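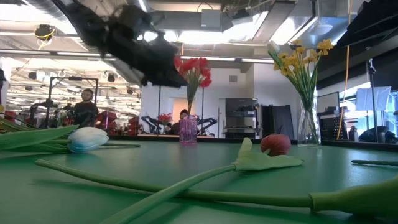

Why I stopped reading the comments before the article

I moved to Gustport with my family some years ago, and one of the first things I did was to subscribe to the local paper. My English was good enough for work, but I wanted to understand what people in the town were arguing about. A newspaper seemed to me the correct way to learn it.

It was a good decision, but I learned more about newspapers than about the town.

The example I want to write about is from this May. The city wanted to change the parking rules on the streets near the harbor. Until now the residents parked for free. The new plan asks for a permit, and the permit costs 44 dollars a year. I live on one of these streets, so I read everything.

The first headline said: "Residents furious over parking tax." I read it at breakfast and I became a little furious too, because the headline told me that I already was. Then I opened the city document. It has 237 pages, and I will not pretend that I read all of them, but the part about parking is short and is written clearly. The word "tax" is not in it. The permit money goes to painting the lines and to a second evening bus. You can be against this plan, and I am still not sure what I think of it, but it is a different thing from what I imagined over my coffee.

The second headline came a few days later, from Wodis, the news site that many of my neighbors read on their phones. It said: "Harbor streets finally get relief." Same plan, same price. The story had a quote from a shop owner who was happy, and the paper had a quote from a shop owner who was angry. I know both shops. They are on the same side of the street, with a bakery between them.

I don't think anyone lied. I checked the numbers in both stories and they were correct. What was different was who was asked first, and which sentence was put at the top. In my first language we have an expression for this which I can translate only badly: to salt the soup before the guest has tasted it.

After this I made a small rule for myself. When a story makes me angry in the headline, I look for the paragraph where the other side speaks. In the parking story of the paper it was paragraph 14 or 15, very near the end, after an advertisement for mattresses. In the Wodis story the unhappy people got one line.

I also went to the public meeting, which I had never done before in this country. According to the paper there was "a packed room." Wodis wrote "a modest crowd." I was there, in the third row, and I would say that most of the chairs were taken and the ones in front were not, as it always is with chairs in front. A man spoke for 3 minutes about his boat trailer. A woman from Soliman Street asked what happens if her sister visits for two weeks, and this was in my opinion the best question of the evening, because there was no answer to it yet. I waited to see it in one of the stories. It was in neither of them. The boat trailer was in both.

I understand why. The man was loud and he was funny, and he is easy to write about. A reporter has to go home and finish the text the same night. A friend of mine worked at the paper in Okport before it closed, and she told me that she often covered two meetings in one evening, and was allowed 700 words for both together. With 700 words I also would take the boat trailer.

So I am not writing this to say that journalists are bad. I pay for the paper and I will pay again when the bill comes. I only think that readers like me, who come from outside and want very much to belong, are perhaps the easiest to push. We take the feeling from the headline because we want to feel what our neighbors feel. And then we learn that the neighbors took it from the same place.

The comments I still read, but now last. Under the parking story there were many, and by the evening they were mostly about a different street.

The vote was moved to next month. Visitor permits are now on the agenda, as item six, so somebody was listening to the woman from Soliman Street. I will go again, and this time I will write down my own question before I leave the house, because when I am nervous I lose my English articles.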